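Questions I get about teaching the two-arm table

I've been running demonstrations on our bench at Dalora long enough that the same questions keep landing in my inbox, so I finally typed up my answers. They're my own opinions, from my own hours in the chair. If you're driving a different setup, take what fits and skip the rest!

Do I need to know how to code?

No. I can barely rename a folder of files without getting nervous. You hold a pair of leader arms, the arms on the table copy what you do, and you press a foot pedal to start and stop each recording. The software people at Brirnham handle everything after that. If you can pack a suitcase while watching yourself on a screen, you'll be fine.

How long before I'm any good?

My first afternoon was a disaster. I dropped things, I pinched things too hard, I drove one arm straight into the other. By the end of my first week I could do a simple pick and place without holding my breath. Cloth took me a lot longer (I still have bad cloth days). Give yourself five short sessions before you decide you're hopeless.

Leader arms or moving the robot by hand?

I've done both. Moving the arm by hand is lovely for one slow motion with one arm, like showing it where a shelf is. You feel the weight of it and you learn what the joints can do, so I make every new person try it for ten minutes. But once two arms have to work together, you run out of hands, and your own sleeves end up in all the video. For anything with two grippers I use the leaders.

What tasks are you recording right now?

Mostly bag packing. We call the set Zovska, for reasons that predate me. You get an open backpack and some flat things to go in it: books, magazines, a booklet, a folder. It sounds easy until you try to lift the corner of a magazine with two stiff fingers.

The layout changes between recordings, so don't get attached to one. I like having the bag on the side of one arm and some of the books over by the other, so both arms have a reason to move. The one in the picture has a yellow folder right up against the front of the backpack, with its top edge tucked a bit under the bag, and I love starts like that. Does the robot deal with the folder first or the books? Pick one and commit.

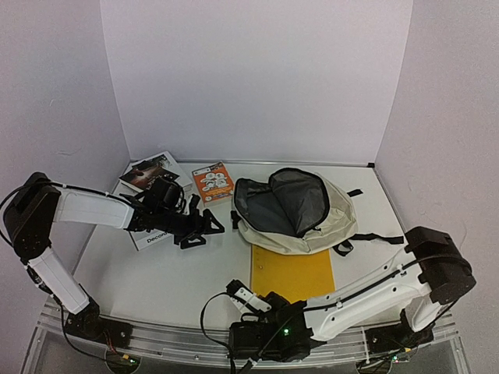 How do you pick up a flat book with a gripper?

Slowly, and from the edge. Coming straight down on the middle of a cover gets you nothing except a scraped cover. I bring the open fingers down beside the stack, slide one under whatever corner is sticking out, and only then close. If the top one is sitting crooked, great, that's your free corner. If everything is squared up neatly, use the other arm to nudge the top book over first. That nudge is part of the demonstration, so leave it in!

Thin booklets are the worst. I push those toward something that will stop them, like a wall or the side of the bag, and let them tip up a little.

What about the straps?

Ah, the straps. Webbing loves to catch on a finger, and then you lift your arm and the whole backpack comes along for the ride. Before I press the pedal I look at where each strap is lying and plan a path over it. If one is in the way, move it with the robot as your first step. Please don't reach in and fix it yourself once you're recording.

I messed up halfway through. Do I throw it out?

Depends on the mess. If you missed a grasp and calmly tried again, keep it. Those recoveries are some of the most useful things we record, or so Brirnham keeps telling me, and I believe them. If you dropped something off the table, or sat there for ages thinking about lunch, mark it as bad and go again. When I can't decide, I keep it and leave a note.

How many recordings does one task take?

More than you'd like. The last bag packing batch closed at 892 recordings, and 888 were kept after review. (I know exactly which four were tossed. Three were mine.) That was spread over several people and most of September, so please don't picture me doing it in one heroic weekend.

How long should one recording be?

I aim for 45 seconds on the simple layouts. Longer is fine if there's a lot to pack. What I try to avoid is rushing, since a fast, jerky demonstration is harder to watch and, from what I've seen, harder to learn from. Smooth first, quick later.

Should I look at the table or at the screen?

The screen, as much as you can stand it. The policy only gets what the cameras get. If you lean over and peek behind the gripper, you're using information the robot will never have, and you'll make moves that make no sense from its side. I was terrible about this, so I turned my chair a bit to make peeking uncomfortable.

My hands hurt. Is that normal?

A little tired, yes. Hurting, no. Loosen your grip on the leaders, drop your shoulders, and take a real break between blocks. I set a kitchen timer.

Can I use my own stuff as props?

Sure, as long as you don't mind scuffs. Check with whoever is running the Wróbel bench if you're over there, as they have their own box and are a bit particular about it. Take out anything with your address written inside, and no library books, please.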